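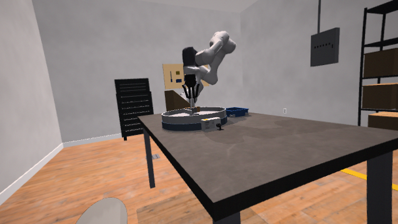

Figure 1. The simulated cell with the arm over the round tray; the blue bin is to the right.

Kallach: a grasp sequencing layer for a simulated tray cell
Project report, submitted 21st November

1. Scope

The project covers the software between the task description and the joint controller. Modelling of the room and the arm was taken over from an earlier group and was not changed, apart from the collision shapes discussed in section 3. All results are from simulation.

The task is to pick a thin item from the round tray and release it in the bin. The tray rim is low but it is the main source of failed plans, as the fingers must come down inside it at a steep angle.

2. Structure

Kallach runs as three processes. The first reads the object poses from the simulator and adds noise to them. The second, the sequencer, selects a grasp and splits the motion into approach, descent, close, lift and transfer. The third passes each segment to Rotine, the planner used on our course, and streams the result to the controller. Messages between the processes are logged by Dudeo, which also replays a run from any stored segment.

The sequencer holds a table of grasp candidates for each item. Candidates are tested for reach first, then for clearance against the rim, and only then sent for planning. In the first version the order was reversed and most of the planning time went on grasps that the arm could not reach.

3. Collision shapes
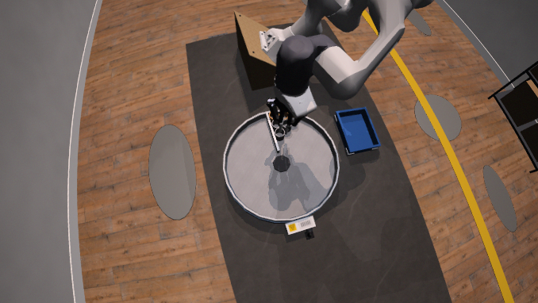

The rim was at first a solid disc in the planner, so every descent into the tray was rejected. It was replaced with a ring of 20 short boxes. The gripper fingers were given one capsule per link, with a margin of 15 mm during transfer and a smaller one during descent. Switching the margin between segments caused a fault of its own: a segment could end in a pose that the next segment treated as a collision. The sequencer now checks the end pose of each segment against the margin of the following one before it accepts the plan.

The box under the arm base and the bin walls are plain boxes. Shelving and other items in the room are ignored, being out of reach.

4. Tests

The test set was 1,696 runs with random item poses. A run was stopped if planning for any one segment took longer than 90 seconds. Failures were sorted by segment from the Dudeo logs. Descent was the largest group, mostly with the item lying close to the rim. Failures in transfer were rare and came from a wrist joint starting near its limit. Adding a second wrist solution to each candidate removed nearly all of these.

5. Remaining faults

Pose noise is drawn once per run and not updated, so an item that moves during closing is not found again. The lift segment has no check that the item is held. A test on finger opening was written but gives false results for very thin items and is disabled by default.

Work planned for January is a port to the Kabbaj message format and a re-grasp step after a failed lift. The configuration files and the list of failed seeds are in the project folder under tests.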